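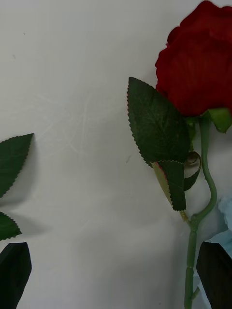

Gramthorpe,四月

纺织材料颜色测量 讲义第五讲
反射光谱、CIELAB 与批次色差判定
主讲:Signe Bach
实验指导:Zachary Nguyen

5.0 本讲范围

前四讲处理了光源、标准观察者和三刺激值的定义。本讲从实测反射率曲线出发,依次讨论测量几何、样品制备、CIELAB 坐标的计算、色差公式的选择、Kubelka-Munk 函数在配色中的用法,最后给出批次判定的书面格式。荧光增白样品放在第六讲,本讲的全部公式默认样品不含荧光成分。

先修要求:能够独立完成三刺激值的加权求和,知道 2° 与 10° 标准观察者的区别。尚未交第四讲作业的同学请先补交,本讲习题会用到其中的权重表。

符号约定:R(λ) 为反射率因数,取值以小数表示,不用百分数;X、Y、Z 为样品三刺激值;Xn、Yn、Zn 为参考白的三刺激值;下标 s 表示标准样,下标 b 表示批次样。差值一律为批次样减标准样。

5.1 测量几何

常用几何有两类。

第一类为定向几何,记作 45°:0° 或 0°:45°。照明与接收之间相差四十五度,镜面反射光基本不进入探测器,读数与人在灯箱内的观察习惯较为一致。缺点是对织物方向敏感。斜纹、灯芯绒、绒面织物在旋转九十度之后读数可能有明显变化。环形照明(45°a:0°)可以减轻方向性,但不能完全消除。

第二类为漫射几何,记作 di:8° 或 de:8°。积分球内壁提供漫射照明,探测器在偏离法线八度的位置接收。di 表示包含镜面反射成分,de 表示排除镜面反射成分。对无光泽织物,两种模式的读数相差很小;对缎纹、轧光、涂层织物,de 模式的明度读数偏低,彩度读数偏高。

两类几何之间不存在通用的换算公式。同一份报告中的标准样和批次样必须用同一几何、同一孔径、同一镜面反射设置测得。买卖双方仪器几何不同时,应交换实物标准样,各自在自己的仪器上重测,只比较差值,不比较绝对坐标。

关于孔径:孔径越大,对组织纹理的平均作用越好。大孔径适用于平整的面料,小孔径用于纱线卡、拉链带、窄幅织带等尺寸受限的样品。小孔径下边缘损失增大,光在半透明纤维内部横向扩散后从孔径以外逸出,读数整体偏暗。孔径改变后必须重新校准。

5.2 样品制备

5.2.1 调湿

棉、粘胶和羊毛的颜色随回潮率变化。含水纤维与空气之间的折射率差减小,散射减弱,颜色看起来更深。刚从烘箱取出的样品与调湿平衡后的样品相比,某些活性染料的色相也会移动,绿色和紫色染料尤其常见。调湿条件写入报告,标准样与批次样同时放入、同时取出。

5.2.2 折叠层数

织物应折叠到不透光为止。判断方法:先测当前层数下背衬白板的反射率,再换成黑板重测,两条曲线在全波段内的差异小于仪器重复性时,认为层数足够。薄纱类无法达到这一条件时,改用固定层数加固定白背衬,并在报告中注明背衬的三刺激值。

5.2.3 张力与压力

针织物被压入积分球孔径时会鼓起,样品表面进入球内,读数偏亮。可在孔口加玻璃片,但玻璃片引入附加反射,需要作校正。Østergaard 实验室的做法是使用固定配重的样品夹,不加玻璃片,每个样品取下后重新夹持,共测四次,每次旋转九十度。课程实验采用同一做法。

5.2.4 立体与起绒样品

成型花边、绒球、人造花之类的制品没有可供测量的平面。讲义开头的红玫瑰,花瓣呈绒面质感,外层向外卷,内层褶皱处有细微的高光,同一种深红在各处的明暗并不一致。对此类制品,接触式仪器的读数取决于压在哪一处。可行的做法是向供应方索取成型之前的平幅面料,以平幅面料作为颜色控制的对象,成品只作目视评定。

起绒面料测量前用软刷沿同一方向刷顺绒毛,并记录绒向。绒向与入射面的夹角是报告的必填项。

5.3 从反射率到三刺激值

采样间隔为 10 nm 时,三刺激值由加权求和得到:

X = Σ Wx(λ) R(λ)
Y = Σ Wy(λ) R(λ)
Z = Σ Wz(λ) R(λ)

权重表已将照明体相对光谱功率分布、标准观察者颜色匹配函数和归一化常数合并。使用时注意三点。

(1) 权重表分为带通已校正和带通未校正两种。仪器固件已作带通校正的,应使用未含校正的权重表,重复校正会在吸收边陡峭的样品上引入可见的误差。深红、橙、荧光黄的吸收边都比较陡。

(2) 测量波段短于权重表时,两端缺失的权重加到最末一个有数据的波长上。400 nm 至 700 nm 的仪器都要作这一步处理。

(3) 权重之和应等于参考白。对 D65 照明体、10° 观察者,Xn = 94.811,Yn = 100,Zn = 107.304。求和结果与上述数值不符时,先检查观察者是否选错。2° 观察者的对应值为 95.047、100、108.883,学生作业中最常见的错误就是把两套数值混用。

5.4 CIELAB 坐标

定义如下:

L* = 116 f(Y/Yn) − 16
a* = 500 [ f(X/Xn) − f(Y/Yn) ]
b* = 200 [ f(Y/Yn) − f(Z/Zn) ]

当 t > (6/29)³ 时,f(t) = t 的立方根;否则 f(t) = (841/108) t + 4/29。

极深的黑色和藏青色样品会进入线性段,编写电子表格时两段都要写入,不得省略。

极坐标形式:

C*ab = (a*² + b*²)^(1/2)
hab = arctan(b*/a*),按象限取 0° 至 360°

电子表格中应使用双参数反正切函数。各软件的参数顺序不一致,有的先 x 后 y,有的先 y 后 x,提交前用一个第二象限的点验证。

算例一。D65,10°,样品 X = 20.00,Y = 12.00,Z = 5.00。

X/Xn = 0.21095,立方根 0.5953
Y/Yn = 0.12000,立方根 0.4932
Z/Zn = 0.04660,立方根 0.3599

L* = 41.2
a* = 51.0
b* = 26.7
C*ab = 57.6
hab = 27.6°

该样品为中等明度、高彩度的红色,色相略偏黄。

报告中坐标保留一位或两位小数。中间值不得提前舍入,立方根至少保留五位参与后续计算,上面印出的四位仅供核对。

5.5 色差

5.5.1 CIELAB 色差

ΔE*ab = (ΔL*² + Δa*² + Δb*²)^(1/2)

等价地,

ΔE*ab = (ΔL*² + ΔC*ab² + ΔH*ab²)^(1/2)

其中 ΔH*ab 由下式反求:

ΔH*ab = ± (Δa*² + Δb*² − ΔC*ab²)^(1/2)

符号与色相角差 Δhab 相同。注意 ΔH*ab 与 Δhab 的量纲不同,前者与 ΔE 同量纲,后者为角度。客户来函中写“ΔH 不超过一”的,应先问清指哪一个。

CIELAB 空间的均匀性有限。高彩度区域内,相同的 ΔE*ab 对应的目视差异远小于中性灰附近。以单一 ΔE*ab 阈值管理全部色号,结果是鲜艳色过严、灰色和米色过松。这一点在 Wollen 的旧版验收单上可以看得很清楚:全部色号共用一个阈值,退货记录集中在大红和宝蓝,投诉记录集中在浅灰和驼色。

5.5.2 CMC(l:c)

纺织业内长期使用 CMC(l:c) 公式:

ΔE = [ (ΔL*/(l·SL))² + (ΔC*/(c·SC))² + (ΔH*/SH)² ]^(1/2)

SL = 0.040975 L* / (1 + 0.01765 L*),当 L* < 16 时取 0.511
SC = 0.0638 C* / (1 + 0.0131 C*) + 0.638
SH = SC (F·T + 1 − F)
F = [ C*⁴ / (C*⁴ + 1900) ]^(1/2)

h 在 164° 与 345° 之间时,T = 0.56 + |0.2 cos(h + 168°)|;其余 T = 0.36 + |0.4 cos(h + 35°)|。

以上 L*、C*、h 均取标准样的值。公式对标准样和批次样不对称,交换两者会得到不同结果。可接受性判定用 l = 2,c = 1,记作 CMC(2:1);可察觉性研究用 CMC(1:1)。

算例二。以算例一的样品为标准样,批次样 ΔL* = +0.60,Δa* = −1.00,Δb* = +0.50。

ΔE*ab = 1.27
ΔC* = −0.65
ΔH* = +0.91
SL = 0.978
SC = 2.73
F 近似取 1,T = 0.544
SH = 1.49
ΔE CMC(2:1) = 0.73

三个分量中,色相项的贡献最大。批次样偏亮、偏暗哑、偏黄。若合同阈值为 ΔE CMC(2:1) 不大于 1.0,该批通过;若沿用 ΔE*ab 不大于 1.0 的旧条款,该批不通过。合同必须写明公式名称和系数,仅写“色差小于一”没有意义。

5.5.3 CIEDE2000

CIEDE2000 增加了色相旋转项和 a* 轴的缩放,对蓝色区域和近中性色的改进较为明显。实现时的易错处有三:平均色相角在跨越 0° 时的处理;一方彩度为零时色相差的处理;旋转项中角度与弧度的混用。课程网页附有核对数据,自编程序在全部数据对上与参考值一致之后方可用于作业。

在纺织合同中,CIEDE2000 的明度参数 kL 可取 1 或 2,取值必须与公式名称一并写出。不得把 CMC 的历史阈值直接移植到 CIEDE2000,两者的数值没有固定比例。

5.6 同色异谱

两样品在照明体 D65 下三刺激值相等而反射率曲线不同,换到照明体 A 或某种荧光灯下出现色差,称为照明体同色异谱。判别方法:

(1) 画出两条反射率曲线。两条曲线在可见区内至少交叉三次,才可能构成同色异谱对。
(2) 在 D65 下作参数校正,使批次样与标准样在该照明体下色差为零。
(3) 在测试照明体下计算校正后的色差,即为同色异谱指数。

校正可用加法或乘法。深色样品建议用乘法校正,加法校正在低反射率波段可能给出负值。

同色异谱的主要来源是染料组合与标准样不同。标准样为涤纶、批次样为棉时,两种纤维使用的染料类别不同,曲线不可能完全重合。此时应在询价阶段就约定主照明体和次照明体,以及各自的阈值。Fulgencio Salcedo 在课程第二部分会专门讲跨纤维配色的订单管理,本讲不再展开。

5.7 Kubelka-Munk 函数

对不透明样品:

K/S = (1 − R)² / (2R)

K 为吸收系数,S 为散射系数。染料在纤维中的散射可以忽略,散射由纤维本身提供,因此单常数理论适用于纺织品:

(K/S)样品 = (K/S)基布 + Σ ci·ki

ci 为第 i 种染料的浓度,ki 为单位浓度吸收系数,各波长分别取值。

数值上应熟悉以下几点。R = 0.80 时 K/S = 0.025;R = 0.05 时 K/S = 9.03;R = 0.04 时 K/S = 11.52。反射率从 0.05 降到 0.04,仪器读数只变化 0.01,K/S 却上升超过四分之一。深色区的浓度推算对杂散光和黑阱校准极为敏感。黑阱内积灰是实验室里最常见的系统误差来源之一,每次开班前检查。

线性关系在高浓度下失效,原因包括上染率下降、表面反射成分占比增大、染料聚集。处理方法是对每种染料作浓度梯度染样,以分段插值代替单一系数。梯度点在低浓度一侧应加密。

颜料印花和原液着色纤维不满足单常数假设。颜料粒子自身有散射,需要用双常数理论,分别确定 K 和 S。

5.8 重复性与再现性

重复性:同一操作者、同一仪器、同一样品,短时间内连续测量的分散程度。测白色瓷板时,样品不移动,得到的是仪器重复性;测织物时,每次取下重新夹持,得到的是包含制样在内的重复性。后者通常比前者大一个数量级,报告中应给出后者。

再现性:不同仪器之间的差异。用成套彩色瓷板核查,红、橙瓷板具有热致变色性,瓷板温度必须与证书条件一致。手指捂热的红瓷板足以使一台合格仪器看上去不合格。

平均次数的选择:设单次制样测量的标准差为 s,n 次平均的标准差为 s 除以 n 的平方根。对于阈值为 1.0 的判定,要求平均值的标准差不超过 0.1。s = 0.2 时需要四次,s = 0.3 时需要九次。粗纺呢和毛圈织物的 s 往往更大,此时改用大孔径比增加次数更有效。

Kastison 校验记录(供习题 3 使用)共 161 行,每行为一次夹持后的 L*、a*、b*。记录中有一段时间换过样品夹,请自行从数据中找出该点,不要去问实验员。

5.9 目视评定

仪器判定不能取代目视评定,两者不一致时按合同规定的优先顺序处理。目视评定的条件:

灯箱内壁为中性灰,无光泽。箱内只放待评样品。
照度 1,000 lx,深色样品可以提高,提高时写入记录。
样品并排放置,接缝处不留间隙,组织方向一致。
观察者适应灯箱照明后开始评定,换光源后重新适应。
评定人员穿着中性色外衣。
同一观察者连续评定高彩度样品后,应注视灰色背景再继续。

观察者应定期作色觉检查。色觉正常者之间仍有差异,晶状体黄化会使年长观察者对蓝色批次的判断系统偏移。重要批次由至少三人独立评定,互不告知结果。

灰卡评级与色差数值之间有标准换算,但灰卡本身是中性灰的差异,用于高彩度色样时评级的离散性较大。灰卡表面沾污后立即更换,不得擦洗。

5.10 批次判定报告格式

报告按下列顺序填写,缺项不予接收:

样品编号(标准样、批次样)
纤维成分与组织
调湿条件
仪器型号、几何、孔径、镜面反射设置
折叠层数与背衬
测量次数与旋转方式
照明体与观察者
色差公式及系数
ΔL*、ΔC*、ΔH* 与总色差
次照明体下的总色差
目视评定结果及评定人数
结论:通过、不通过、需复测

结论栏只填三者之一。“基本通过”“勉强可收”一类的写法退回重填。总色差距阈值不足一个平均值标准差的,一律填“需复测”,并增加测量次数。

文字描述使用“偏亮、偏暗”“偏鲜、偏暗哑”“偏红、偏黄、偏绿、偏蓝”。色相描述只用相邻的两个主色方向,例如红色样品只能偏黄或偏蓝,不能偏绿。

5.11 习题

1. 由权重表和附表 A 的反射率数据计算三块样品的 CIELAB 坐标。写出全部中间值。

2. 对附表 B 的五对样品分别计算 ΔE*ab、CMC(2:1) 和 CIEDE2000,按三种公式各自排序,指出顺序发生变化的样品对,并说明是哪一个分量造成的。

3. 分析 Kastison 校验记录。给出换样品夹前后的均值、标准差,并判断差异是否足以影响阈值为 1.0 的批次判定。

4. 某深藏青色样品在 600 nm 处反射率为 0.030,仪器杂散光使读数偏高 0.002。计算 K/S 的相对误差,并换算为推算浓度的相对误差。设基布的 K/S 可忽略。

5. 证明:若两样品的反射率曲线在可见区内不相交,则它们在任何照明体下的 Y 值都不可能相等。

6. (选做)编写 CIEDE2000 程序,输入为两组 L*、a*、b*,输出总色差及各加权分量。程序语言不限,须附核对结果。

作业以纸质或 PDF 提交至 Steinar Kjærgaard 的信箱。电子表格必须同时提交公式视图,只有数值的表格不评分。

5.12 勘误(对第四讲讲义)

第四讲表 2 的列标题应为 10° 观察者,误印为 2°。表内数值正确,不需改动。
第四讲式 (4.7) 的求和上限为 700 nm,漏印。
第四讲参考书目中的页码依据旧版,新版顺延,章节号不变。
感谢 Wojciech Kaczmarczyk 指出第一处错误。

下一讲:荧光增白剂、白度指数、双光谱测量法。请预习 CIE 白度公式的适用范围,并带上第三讲发的白布样卡。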